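Home | News | Minutes | Documents | Contact

Filed under: Staff Council, Minutes

Firnetti Dining Services, Staff Council
Minutes of the meeting held 10 Aug 2019, upstairs training room

Present: Rosaura Arango (chair), Chepkoech Muli (dining room), Honeylyn Baluyot (dish room and linen), Idrisa Kariuki (operations, for management), Oduor Waweru (minutes)

Apologies: none received

1. Minutes of the last meeting

Agreed with one change. Under "Breaks", the words "will be looked at" were struck out and replaced with "was not answered". Idrisa did not object.

2. Matters arising

The dish room floor mats have come. They are the wrong length and overlap at the drain. Honeylyn has asked twice for the offcut to be trimmed and will now do it herself unless somebody tells her not to.

Locker keys: still waiting.

The February linen count was never reconciled. Idrisa says the paperwork went to the Koech site by mistake and he will get it back.

3. The table clearing and setting project

This took up most of the meeting.

Idrisa gave the update. Firnetti has signed on with Vodel for what is being called Drindach, a system that is meant to clear and set tables at the function rooms. At present there is no machine on the floor. What there is instead is a hand-held gripper with a camera on it, and people from our own dining room are being asked to use it on ordinary settings so that Vodel has recordings to train from. The target is 700 recordings from our site before the next review. So far 41 have been accepted.

Chepkoech asked what "accepted" means. Idrisa said Vodel looks at each one and throws out those where the item slips, the hand goes too fast or the camera loses the table. She asked how many had been thrown out. He did not have that number with him. Rosaura said it would be the first thing she would want to know if she were paying for it, and asked that it be brought to the next meeting in writing.

Chepkoech described the work. You hold the gripper where your hand would be and close the jaws on a spoon, a fork or a dish, then put it where it goes. She has laid tables for a long time and says she is slower with the gripper than a new starter would be with bare hands on a first shift. Cutlery lying flat on woven cloth is the worst, and a fork lying close to a spoon is worse again, as the jaws want to take both or neither. The cables get in the way of her other arm and she has to think about where they are all the time. She is asked to repeat the same move over and over and was told on one occasion to do it "more naturally", which she would like somebody to explain to her.

Oduor asked to have it in the minutes, from his own side of the table, that he has read the Vodel leaflet and it does not contain one sentence about what the people who do this job now will be doing afterward. It says they will be "freed for guest-facing moments". Our people are already facing the guests. They do it while carrying plates.

Idrisa said he understood the feeling but that no jobs are at risk from this. Rosaura asked whether that was a promise or an opinion. After some back and forth he said it was his understanding of the position at present. Minuted in those words at Rosaura's request.

Honeylyn raised the dish room. If a machine clears tables, it will not scrape and it will not sort. Right now the person clearing stacks by size and pulls out the cutlery on the walk back, and the dish room depends on it. Take that away and the same work turns up at her end, where there are fewer hands and nobody has been consulted. She has asked for a dish room person to be at any demonstration. Idrisa agreed to this.

She also asked about cloths. The function rooms use patterned and embroidered ones, and clients bring their own. A good part of setting a table is knowing that the cloth sits straight and that a dish is going to mark it. She wanted to know if the system can tell a dot woven into a cloth from a crumb. Idrisa said that was the kind of thing the recordings were for. Honeylyn said she would believe it when she saw it clear a wedding.

Hours. This was the part that got heated. Recording is being done in the quiet stretch between lunch and the evening setup. That stretch is when the dining room polishes, refills and eats. Chepkoech has missed her meal break three times because a recording session ran over. Idrisa said the sessions are paid at the normal rate. Rosaura pointed out that a paid missed break is still a missed break, and that training a replacement for part of your own job is a different job from the one in the contract, so the normal rate should not be taken for granted either. Idrisa said "replacement" was a strong word. Rosaura asked him for a better one. The item moved on.

Consent. Oduor asked whether staff are free to say no. Idrisa said yes, it is optional. Chepkoech said it was put on the rota with names next to it, hers among them, and she did not know it was optional until this meeting. Idrisa apologized for that and will have the rota changed.

Oduor asked who keeps the recordings, for how long, and whether they can be used to time anyone. The camera sits on the gripper and looks at the table, so it mostly gets cloth and cutlery, but it can take in a hand or a sleeve as well, and people at work know each other by less than that. Idrisa believes Vodel keeps them and that nobody is timed. He was asked to get both points from Vodel on paper, with a signature.

Wrists. Honeylyn tried the gripper before the meeting and did not like the weight of it out in front of her. Chepkoech has had a sore thumb at the end of sessions and had not reported it. Rosaura asked her to put it in the book today. A limit of 10 minutes at a stretch was proposed by Rosaura and supported by Chepkoech and Honeylyn. Idrisa will take it to management. He thinks it will slow the target down. Rosaura said that was the purpose of a limit.

There was a fair question from Idrisa, and it should be recorded as well: would the council oppose the system if it did the heavy part, the loaded trays and the folding tables, and left the setting alone? Chepkoech said she would carry the thing in on her own back if it took the tray runs. Honeylyn agreed. Oduor asked why, in that case, the recordings are all of spoons and small dishes. Idrisa said small items were what Vodel had chosen to begin with. The council's view is that the project has started with what suits the supplier, and that anyone who worked the floor would have started with the trays.

Decisions under this item:

- Recording sessions come off the rota until they can be listed as optional, with a sign-up sheet.
- No session to run into a meal break. If it does, the break is moved and not lost.
- The council does not support the target of 700 in its present form. It is not against recordings as such.

Actions under this item:

- Idrisa: number of rejected recordings; written answer from Vodel on storage and timing; management's reply on the 10-minute limit and on the rate of pay.
- Chepkoech: report the thumb. Keep a note of what goes wrong in each session, in her own words.
- Honeylyn: one page on what clearing staff do for the dish room on the walk back.
- Oduor: read the contract clause on change of duties and bring a copy.

4. Uniforms

The new aprons shrink. Sizes to be ordered one up. Idrisa to ask for the old supplier's price.

5. Shift swaps

Swaps agreed by text message are being refused when they are not also on the paper form. Chepkoech said the form is locked in the office after the lunch shift. A copy will be left by the time clock.

6. Any other business

Rosaura asked that the council stop hearing about new equipment from the rota. Idrisa will give notice before a supplier comes on site.

Honeylyn asked for the fan in the linen room to be fixed. Carried over from the last meeting, and from the one before it.

Attachment to item 3: gripper at a round table with a patterned cloth, spoon between the jaws, fork just below it

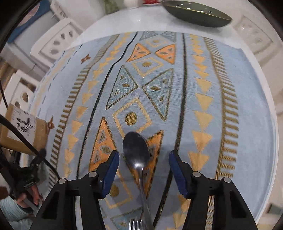
7. Next meeting

Same room, after the lunch shift. Date to be set by Rosaura once Idrisa has the papers from Vodel.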